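Okay I said I'd do a thread on learning to cook shellfish and fish as a grown adult who was scared of it, so settle in, this is going to be long and I'm typing it while a pot of stock does its thing.

**1/** Background for the new people: I grew up very far from any ocean. Seafood in our house meant fish sticks, and on special occasions, the fish sticks with the fancier box. I didn't peel a shrimp until I was well into my working life and the first time I did it I left the legs on. Served them that way too. To guests!

**2/** So last April I decided I'd cook something from the water once a week until I stopped being weird about it. I'm on week 23 now. I skipped a couple when I had the flu and I'm not counting those against myself, it's my project and I make the rules.

**3/** First lesson and probably the biggest one: buy frozen. I know. I KNOW. I spent the first month going to the fish counter at Kvam, pointing at things and nodding like I understood the answers I was getting. Then I asked the guy when the shrimp came in and he said they thaw a bag every morning. The same bag that's in the freezer case behind him, for less money.

**4/** Now I keep two bags in the freezer at all times and thaw what I need in a bowl of cold water while I change out of my work clothes. Drain, pat dry with paper towels, then pat dry again. The second pat is the one that matters. Wet shrimp in a pan will steam and go sad and gray-pink and you'll wonder what you did.

**5/** Sizes! The numbers on the bag confused me for so long. 16/20 means you get between 16 and 20 in a pound, so a smaller number is a bigger shrimp. I bought the wrong ones three times running because in my head bigger number = bigger shrimp. My poor pasta was full of commas.

**6/** Ok cooking. Here's what I do on a regular night. Heavy pan, medium-high, a little oil. Salt them right before they go in. Lay them down so they aren't touching and then leave them ALONE. I used to stir constantly out of nerves. Flip when the edges go pink, give the other side a minute or less, and get them out of the pan while you still think they need a bit longer.

**7/** People say C for cooked, O for overcooked, looking at the curl. It mostly works. It works less well if you butterfly them, and it doesn't work at all if you're me and you've walked off to look for the lemon.

**8/** Two on a plate is my standard test batch, by the way. If I'm trying a new seasoning I cook a couple first, eat them standing up, and adjust before I commit the whole pound. 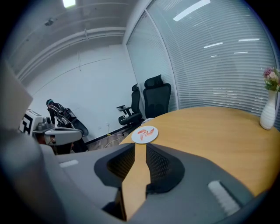 Small plate, pretty flowers, very serious business.

**9/** Seasonings I've tested that way, ranked by how often I go back to them: garlic and lemon zest, smoked paprika with a tiny bit of brown sugar, plain butter and black pepper, then the Demari chili crunch stuff in the short jar. That last one burns fast because of the garlic bits, so stir it in off the heat. I set off the smoke alarm finding that out and the dog downstairs barked for a good long while.

**10/** Someone in the replies last time asked about Old-Bay-type blends. Yes, love them, go easy on the salt elsewhere. I made a shrimp boil in week 9 where I salted the water AND used the blend AND put salted butter on at the end, and we all drank so much water that night. The corn was incredible though.

**11/** Moving on to fish, where I had a much harder time. My fear was sticking. Every fillet I made for two months left half of itself in the pan. I bought a Navitz nonstick, I bought the wide thin spatula, I watched so many videos at lunch.

**12/** What fixed it was waiting. If the fish won't let go, it isn't ready to let go. Give it another minute and try again with the spatula, gently, from the side. I wrote WAIT on a sticky note and put it on the range hood. It has grease on it now and I'm not taking it down.

**13/** Also start skin side down and press on it with your fingers or the spatula for the first few seconds so it doesn't curl up. Then most of the cooking happens on that side. The flip is really just a quick hello to the other side.

**14/** Salmon is the friendliest fish for this. It's fatty, it forgives you, and the color change creeping up the side tells you where you are. Cod is a diva. I adore cod but it will fall apart if you look at it funny, so mine goes in the oven now. 400 degrees, on parchment, with a lot of breadcrumbs and a little mayo underneath to glue them on. Don't make a face, the mayo is great. Start checking early if your piece is thin.

**15/** Mussels. Ohhh mussels. I put these off until week 14 and I was a wreck about it. They're alive when you buy them! You have to check on them! I had them in a bowl in the fridge with a damp towel on top and kept opening the door like I was babysitting.

**16/** And then they were the easiest thing I've made in this whole project?? Scrub, pull the beard off, toss any that are cracked or that stay open when you tap them. Shallots in butter, splash of white wine, mussels in, lid on. A few minutes later they've all opened and it smells like a vacation. Toss the ones that stayed shut. Bread is mandatory.

**17/** Things I tried and won't be doing again:
- Squid in a slow cooker. I was following a recipe and I still think about the texture.
- Canned clams in a creamy dip for a potluck. Sat there all afternoon, untouched, next to an empty bowl that used to have guacamole in it.
- Anything with the word "surprise" in the title.

**18/** Things I was snobby about and was wrong: tinned sardines. On toast with mustard and a lot of parsley they're a real dinner. I found a cheap brand I like at the little import place on Histside, near the laundromat, and I buy them in stacks. I've got a drawer.

**19/** Smell! Everybody asks about the smell. Windows open before you start. Take the trash out right after dinner, and I mean shells especially, those go in a bag in the FREEZER until trash day if you're in an apartment. Simmer a little vinegar and water in the pan you used. And please don't reheat salmon in a shared microwave at work. I did it once, I was new, and there was an email.

**20/** For work lunches I do cold shrimp instead. Poach them the night before (water just under a simmer, lemon half, a few peppercorns, shrimp in, heat off, lid on, wait until they're pink and firm), chill them, and keep them separate from the salad until you eat. Ice pack in the bag. Cocktail sauce in a tiny jar with a lid you trust. I have a lid I no longer trust and a tote bag that will never recover.

**21/** My cocktail sauce, since I always get asked: ketchup, a LOT of horseradish, lemon juice, Worcestershire, a few shakes of hot sauce. No measurements, sorry, I taste until my nose tingles. It's better the next day.

**22/** Oh, and save the shells from the peel-on kind! That's the pot I've got going right now. Shells, an onion cut in half, a celery stick past its prime, peppercorns, cover with water, gentle simmer for half an hour or so and strain. It makes the best risotto I've ever eaten at my own table. I freeze it in the muffin tin and then knock the pucks into a bag.

**23/** Money talk, quickly. I set aside 100 bucks a month for this and I usually come in under. The one month I blew it was scallops, 108 before I'd even bought vegetables, and I overcooked a third of them because I was so nervous about what they cost. If you're learning, learn on shrimp. Get your confidence on the cheap stuff and then go buy your four perfect scallops.

**24/** Scallop notes while I'm at it: ask for "dry" ones, take off the little tough muscle on the side, pan hotter than feels polite, butter only at the end. Mine are finally getting the brown crust. I yelled the first time it happened.

**25/** Next up on the list: whole trout (the head thing is still a hurdle for me, be kind), crab cakes that hold together, and maybe oysters if someone can talk me through the knife without me losing a thumb. If you've got an oyster knife you like, please tell me which one and whether you wear the glove.

**26/** Stock's done, smells amazing, I have to go find the strainer. Will answer questions after dinner. And the person who asked about air fryer shrimp: yes, dry them well, toss with oil, and pull the basket out sooner than the chart on the machine tells you to.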